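Revisión previa en el baño simulado

Antes de lanzar una tanda en Bosix, siga la norma interna de Trình. Vale para cualquier tarea con puertas.

1. Abra la escena y deje el robot quieto, con las pinzas vacías.
2. Compruebe la holgura entre los brazos y los objetos fijos. El mínimo es de 3 cm.
3. Revise todas las vistas antes de mover nada.
4. Limite la velocidad de la muñeca al 20 % en la aproximación.

Vistas de la escena:

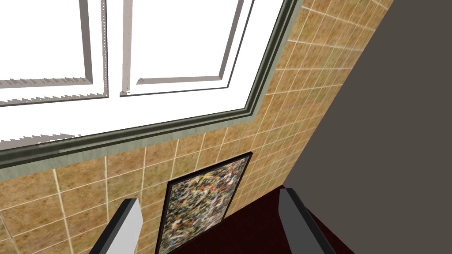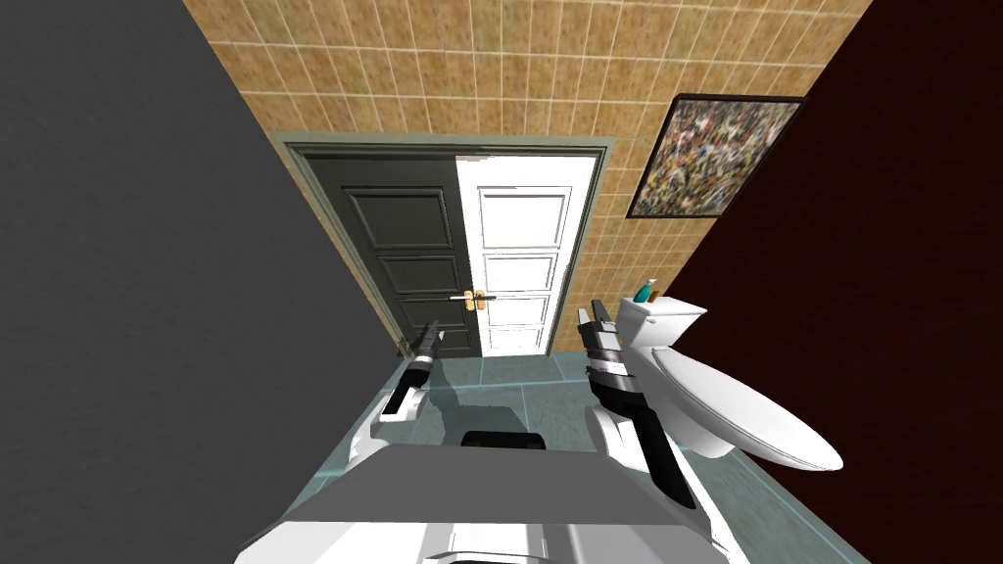
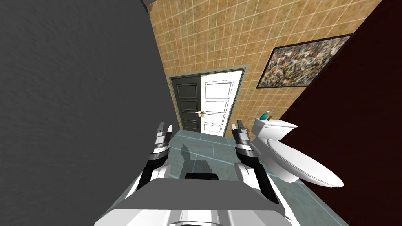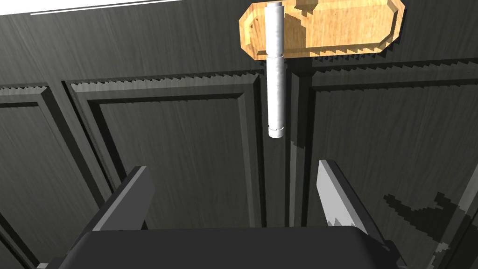
5. Anote la versión de la escena y la semilla. Sin esos datos, la tanda no se admite.
6. Si falla el paso 2, corrija la base y repita desde el 1.

Las dudas sobre la norma, a Huệ Phí. Última revisión: 2020-08-20.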